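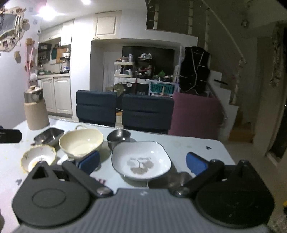
Mekau High School Alumni Association
Minutes, December 30, 2022

Chair: Gonzalo Robles. Minutes taken by Nawal Tahiri.

1. Minutes of the last meeting
Approved with one correction. The Plovau chemistry prize was first given to a junior, and the earlier minutes said senior.

2. Memorial pages
Nawal reported that 227 obituaries and life notices have been typed up for the website. Another 60 are still on paper. Families have asked for military service and college degrees to be listed the same way on every page. Agreed. Gonzalo will write a short guide.

3. Mansour Scholarship
The fund stands at $1,229 after this year's award. The board voted to keep the award open to graduates entering any science program. Applications close in March.
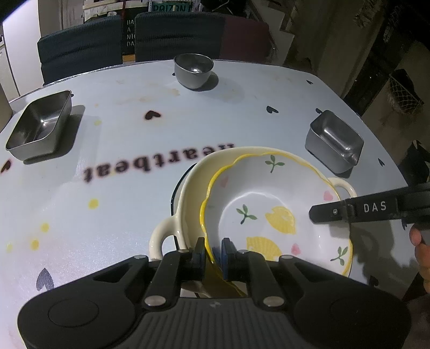

4. Reunion lunch
The Tinda Room is available again and the rental fee has not changed. Gonzalo asked for name tags with graduation years in larger type. Tableware was discussed briefly, and members liked the white plate with the scalloped yellow edge, set in a cream bowl with loop handles. Nawal will ask whether enough can be had to match. Otherwise plain white will do.

5. Other business
The 4 yearbooks out on loan are to be returned before the next meeting. Gonzalo will call the borrowers.

Meeting adjourned.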